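The Woman Who Saved The Salt Widow

The first thing Asuka Oda wants to talk about is the foam. "Everybody asks me about the ghost," she says, already laughing into her webcam. "Nobody wants to hear about foam, and the foam is the best thing in the movie!"

The movie is The Salt Widow, a seaside ghost story that played a handful of regional theaters one December, went out on rental tape, and then dropped off the map. If you rented it as a kid, you remember the tide coming in under the bedroom door. I rented it as a kid, and I slept with a towel against mine for weeks. So when Deltavside announced a restored disc, I wrote to them before I'd finished reading the press release, and they put me on a call with Oda, who ran the project from the first splice to the last subtitle.

She found the film the way I did, on a tape with a cracked case. "The picture was mud," she says. "You had a black rectangle, and sometimes the black rectangle screamed. But the sound was so strange that I kept going back. I wanted to know what I was listening to."

What she was listening to, we now know, was Junpei Tanabe dragging wet rope through a metal drainpipe. Tanabe did the sound and the music both, and he kept his reels. When Oda called him, he had them labeled and stacked by the front door before she could finish explaining who she was. "He said, 'What took you so long?' Then he talked for an hour about microphones, and I wrote down every word."

The picture was harder. The original negative is gone. Deltavside worked from two release prints, one of them missing most of its third reel, the other badly scratched in exactly the places you'd want it clean. Oda's team logged 1240 separate repairs, and 246 of them fall in the flooding scene alone. She can tell you which ones still bother her. (There's a hair in the lighthouse shot. I've watched it four times now and can't find it.)

"I could have scrubbed it more," she says. "You scrub too much and the water goes to plastic. It has to look like cold water at night, so I left some dirt in."

That brings us back to the foam. The director, Saulius Uibo, couldn't get real surf to behave inside a house set, so the crew whipped up dish soap and gelatin in buckets and pushed it along the floor with brooms. On tape it was a gray smear. On the new disc you see every bubble crawling over the floorboards, and it's so much creepier than clean water would be. It looks like something that wants to come in. I said so to Oda and she clapped.

Then there's Fumiko Koyama as the widow, in a part with almost no lines. She stands in doorways. She turns her head a beat too slowly. Oda thinks it's one of the great horror performances of its period, and after this disc I'm not going to argue.

"Watch her hands in the kitchen scene," Oda says. "She's folding laundry, and the fold never gets finished. She starts it again and again. Saulius told me that wasn't in the script, she just did it, and he was too scared to call cut." 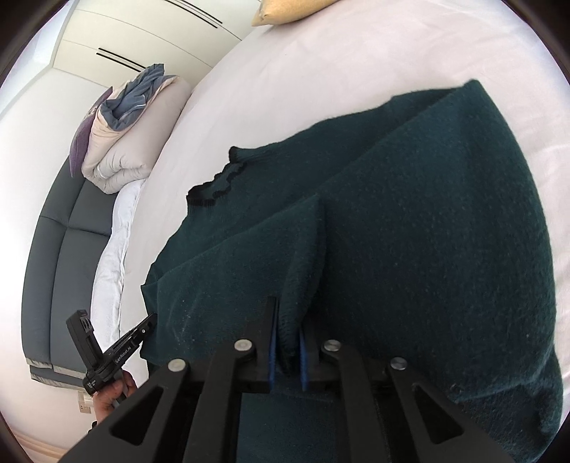
What's on the disc

Uibo and Tanabe share a commentary track, and it's a delight. They disagree on nearly everything, including which of them thought up the ending. There's a 10-minute featurette on the house set, a gallery of poster art, and an isolated score track that I've been playing while I cook, to the dismay of my family. The booklet essay is by Yuzuki Iwasaki, who covers the tape years in loving detail and reprints a furious letter from a theater manager in full.

I asked Oda whether she'd been tempted to fix the famous goof, the crew member's shadow on the stairs. She looked at me as if I'd suggested burning the prints.

"That's his shadow," she says. "Half the people who love this movie think it's a second ghost. Who am I to take away their second ghost?"

She's now looking at another lost title, one she won't name yet, though she did let slip that it involves a ferry and a choir. I tried three different ways to get more out of her. All she would say is that the sound reels have already turned up — and that Tanabe had them.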